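**Open afternoon at the Soltevthorpe workshop: notes and comments**

**R_Boutros (moderator)**
Members who attended the October open afternoon are invited to leave their comments in this thread. The Druver group will receive a copy before the spring programme is settled. We recorded 111 visitors against 90 booked places, and I apologise to those who waited in the corridor.

- Raed Boutros

**kestrel_lane**
I attended at 14:00 and am grateful to the hosts. The talk was clear, although the part on maintenance was hurried. Most of my party had come for the two-arm table and stayed there until the bell.

The work shown was the handling of small, soft white pieces in a shallow teal tray.

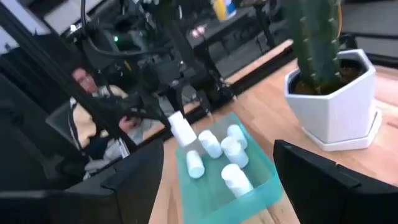
I had expected something faster. The slower pace suited the occasion, as the younger visitors could follow each movement and put their questions while the work went on. I would ask only that the hosts allow a longer session next time.

**Tiêu**
I must disagree with the previous member on pace. Several of us travelled 80 miles, and a demonstration of this kind ought to include one run at full working speed. Soft pieces are a fair test of grip, but the talk gave no figures for damage or dropped items.

**kestrel_lane**
The figures were on the printed sheet by the door. I accept that they should have been read out.

**Kidau**
I did not receive a sheet. On the wider point I side with Tiêu - a visitor who is considering such equipment needs to see failures as well as successes. I would also welcome a raised step for those standing at the back.

**R_Boutros (moderator)**
Thank you. The sheets ran out before the second session and more will be printed. The request for a full-speed run has been passed to Druver. Their first reply is that visitors would need to stand further back, so the step may have to wait. Please quote reference 2052 in any correspondence on the matter.

**Tiêu**
Noted. I should be content to stand further back.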